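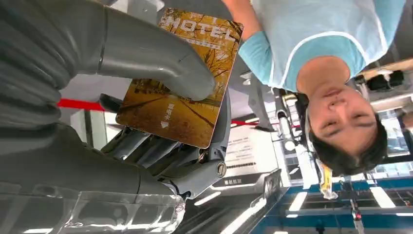

## Renting a floor sander: a talk with Farzad Mohammadi of Jafarzadeh Tool Rental

Farzad Mohammadi has worked the counter at Jafarzadeh Tool Rental in Stalludano for 12 years, and for most of that time he has also been the person who fixes the floor sanders when they come back. We talked in the shop early in the morning, before the contractors started coming in for compressors and trailers. His busiest month for sanders is March.

"People close on a house in winter, pull up the carpet, and find oak," he said. "Then they want to know if they can do it themselves. Usually they can."

The first thing he asks a customer is what the floor looks like now. Old varnish that has gone dark calls for one machine, and a floor that only has scuffs in the finish calls for another. The shop carries a drum sander, the Renach, and a flat orbital machine called the Bakutus. The Renach takes material off quickly and will leave a groove if it stops moving while the drum is down. The Bakutus is slower and much harder to hurt a floor with.

"If you've never done it, I'd rather put you on the orbital," Mohammadi said. "You'll be at it longer. You'll go through more paper. But I don't get the phone call where somebody has a dip in the middle of the living room."

The Renach rents for $85 a day. The price includes the dust bag and the wrench for changing paper. It doesn't include the paper, and that surprises people. The shop sends customers home with more sheets than they should need and takes back whatever is unopened.

"Don't try to stretch the paper," he said. "I see it all the time when the machines come back. There's a sheet on there that's smooth as a grocery bag, and they tell me the machine wasn't cutting."

I asked about power. He said both sanders run on an ordinary household outlet, but the drum machine wants a circuit of at least 15 amps with nothing else on it. Kitchens are the usual problem. A refrigerator on the same circuit will trip the breaker every time it kicks on. The other problem is extension cords. Jafarzadeh rents a heavy cord with each machine for a small charge, and Mohammadi said he'd give it away if the owner let him.
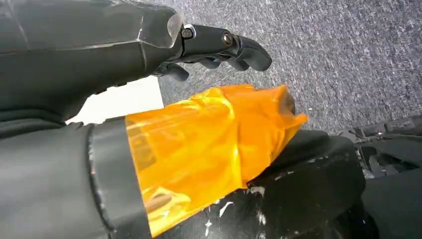
"A thin cord gets hot and the motor runs weak," he said. "Then you've got a burned motor, and we have to talk about who pays for that."

Who pays is covered in the rental agreement, and he was willing to go through it. The damage waiver is optional. It covers a motor or a belt that fails in normal use. It doesn't cover a cut cord, a lost dust bag, or a drum that ran over a nail. Customers are told to set every nail below the surface before they start, and he sells a nail set at the counter for people who don't own one.

The edger is a separate rental. Neither big machine gets all the way to the wall, so almost every job needs one for at least part of a day. Mohammadi said it's the hardest of them to use well. You're bent over it or on your knees, it spins fast, and it leaves swirl marks that don't show up until the stain goes on.

"Do the edges with the same grit you just used in the middle," he said. "Then go to the next grit on both. People do the whole middle first, all the way to fine, then go back to the edges with coarse. You can see a line around the whole room."

Loading is worth some thought too. The Renach is heavy enough that it takes 2 people to get it up a flight of stairs, and the shop doesn't deliver sanders. The drum comes off for transport, and the handle folds. It will fit in the back of most hatchbacks with the seats down. Staff will help load it in the parking lot, but the customer has to have somebody at the other end.

On dust, he was firm about one thing. The bag has to be emptied when it's a third full, into a metal can with a lid, outdoors. Sanding dust with old finish in it can heat up by itself and catch fire, and a full bag shouldn't be left on the machine overnight or in a car. If the finish might be old enough to contain lead, he wants it tested before anyone sands.

Late returns are charged by the half day. Anyone who calls before closing can usually keep the machine until the next morning at no charge, provided it isn't already promised to someone else.

"Just call," he said. "If nobody's waiting on it, I don't care if it sits in your house or mine."

By then there was a man at the counter with a trailer reservation — his hitch ball was the wrong size — and Mohammadi went to find him another one.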